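Press Releases | Freelance & Remote Work

Irnel opens Trimer, a job board that shows the pay first

LISTHORPE - I've been freelancing for most of my working life, and I've lost whole afternoons to job posts that say "competitive rate" and then offer lunch money. So I'm pretty thrilled to tell you that Irnel, the little company I started at my kitchen counter, is opening Trimer to everyone this June!

Trimer is a job board for writers, designers, bookkeepers and anyone else who works for themselves. Every post has to list the pay up front (a real number, please). Clients get 7 days to approve finished work, and then the money goes out. We keep 2 percent, and the client covers it.

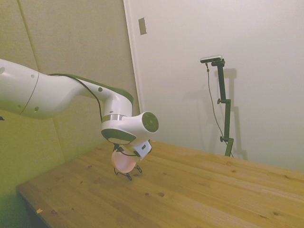 A white and dark green robotic arm over a wooden tabletop.

We ran a trial over the winter and 2736 freelancers signed up, which floored me. Of those, 2386 finished at least one paid job - some of them their very first.

We've also teamed up with Zwane, the invoicing app, so you can send your bill without leaving the page. I use it myself and my shoebox of receipts is finally gone.

Signing up is free and takes a few minutes. Clients can start posting jobs at 9 a.m. on opening day, and I'll be answering the help desk emails myself that first week, so come say hi!

Media contact: Irnel Press Desk, Listhorpe | © Irnel. All rights reserved. | Back to top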